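Saturday. Woke at six to rain on the skylight and lay there until it eased. Caught the early bus out to Lastbridge and walked back by the river path, which is still muddy past the weir – boots are on newspaper in the hall.

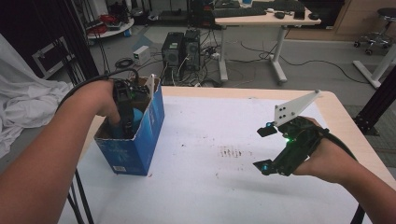 The bakery had sold out of rye, so I got a white loaf and a paper from the shop next door. Paid the Dunleavy bill when I got in. Soup for supper, then read 22 pages of the Tenalow book. It is slow going – may give it until July. Bed by ten.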